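Benjamín Tapia
House rules for running robot hands in simulation, a thread. I got asked to write these down in September and have been putting it off by tuning friction values, which tells you where my head is.

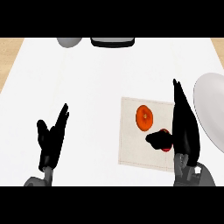
1/ Name the task for what gets scored
Our table-setting task was called "make lunch" for most of a year. No lunch was made. The score checked whether an item ended up within the plate rim, so it's now called "item to plate." Fewer people want to see the demo. The ones who do are less upset afterward.

2/ Write the success check before you touch the arms
If you write it after, you will write a check that your favorite run happens to pass. I know this because I did it at Florneck and the check had a clause in it about the left thumb. A stranger reading that file would have assumed a medical condition.

3/ State what counts as a fail, too
Ours: item leaves the table, item ends up inside another item, hand passes through the table, time runs out. Someone will ask if a hand passing through the table is really a fail when the item arrives safely. Yes, Omville people, it is.

4/ 300 runs or it didn't happen
We don't report a success rate on fewer than 300 runs per condition. I have seen a slide with "90 percent" on it that came from ten tries. I have also made that slide. It had a nice gradient.

5/ Same seeds for everyone
The seed list lives in the repo and gets changed by pull request with two approvals. You may not have a lucky seed. If you have a lucky seed, please delete it and tell me the number so I can check it isn't mine.

6/ Report every seed
Including the ugly ones. Vamstead (our test suite, named after a meeting nobody enjoyed) prints the full table and there is no flag to trim it. People have requested the flag. I keep the requests in a folder.

7/ Cap the finger force at what the real hand can do
A simulated finger will happily push with the strength of a parking garage. The limits file comes from measurements on the physical hand, and you don't raise them "just to see." If you raised them just to see, the run goes in the scratch directory and stays there until it's deleted.

8/ Small round things go in the hard set
Anything that can roll gets its own column in the results. Averaging a rolling item with a flat slice gives you a number that describes neither of them. We had 79 percent overall on one build and I was pleased with it for a whole afternoon, until Jara split the columns.

(Jara is the analysis script. It has no feelings and I would like it to stay that way.)

9/ Two arms, two logs
If the task only needs one arm, log the other one anyway. An idle arm still has commands going to it, and they are not always the commands you think. Check for drift over the length of the run. Ours wandered upward very slowly, like a student who half knows the answer.

10/ Cloth gets a footnote
If there's a napkin, a towel, or anything else that would wrinkle in life, say in the writeup whether it's modeled as cloth or as a flat solid. Both are fine. Leaving the reader to guess is how you get a two-hour call with a partner who bought a real napkin.

11/ Keep the far side of the table in the file
Objects the robot never touches are still part of the setup. List them, with poses. Someone removed a "decorative" tray from a config once and the policy got worse. We spent a good while on that. I still don't have an explanation I'd sign.

12/ Change one thing per comparison
New lighting, new gripper gains and new plate size in the same branch is a lifestyle, and I respect it, but it isn't a comparison.

13/ Save the video of failures first
Disk fills up. When it does, the successes go. We keep up to 3000 clips and the pruning job takes the boring ones, where boring means it worked. Visitors find this archive discouraging. New hires learn more from it than from anything I've written, this thread included.

14/ Say "in simulation" in the title
Put it in the title of the report, the subject line, and the first sentence you say out loud. By the third retelling it will be gone anyway, so start with a surplus.

15/ No hardware until the sim report is signed
Signed means a person read it and put their name on it – a thumbs-up in chat doesn't count, and neither does the little salute. The signer can't be the author. On a small team this means I read a lot of reports, and yes, I am slow, and yes, I have seen the reminders.

16/ Exceptions
You can break any of these if you write down which one, why, and when you'll stop. The exceptions page currently has more text on it than the rules page. Three entries are mine. One of them says "temporary" and is older than the arm model it refers to.

17/ A few people asked about rule 4 and compute cost. Run it overnight, at lower render quality if the policy doesn't use the cameras. If it does use the cameras, leave the render settings alone and go argue for more machines. I can lend you my argument. It hasn't worked yet.

18/ Corrections welcome in the replies. If you want the limits file format, ask and I'll post it once I've taken the swearing out of the comments.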